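Monday, bimanual cell, planner notes

Picked up where Emlyn left off on the two-arm grasp. His claim is that the new coordinated planner from the Samwood branch fixes the squeeze problem. I am not convinced yet. It ran clean in simulation all last week, but the boxes in simulation don't bend.

Config as found: 16 Hz policy output, both arms interpolated up by the controller, gripper force limit at the default. Left and right still plan on separate threads and only sync at contact, so any lag on one side comes out as a shove. Aino says the lag is under 3 ms. I'd like to see that logged on the real arms before I believe it.

Started with the pink box, flat on the floor, one gripper to each side. Left the teddy, the remote and the peach cardboard blank in as clutter for the segmentation.

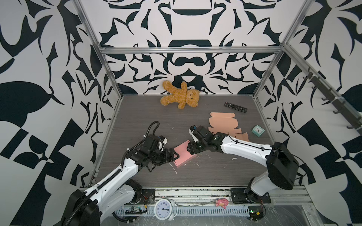
Things I don't trust

1. The patterned walls. Ryota put the black-and-white print up to help the wrist cameras with tracking. Fine, but then we can't say whether a good pose estimate comes from the box or from the wallpaper. Needs a run with plain panels.

2. The blank near the right gripper. Does the planner treat it as floor or as an obstacle? The collision map has it as neither – checked twice.

3. The success metric. "Both grippers in contact" is scored as a grasp. It isn't one until the box leaves the floor.

To do: log timestamps on both threads, split the 3,423 training episodes by wall type, ask Dwynwen why the timeout is 700 ms.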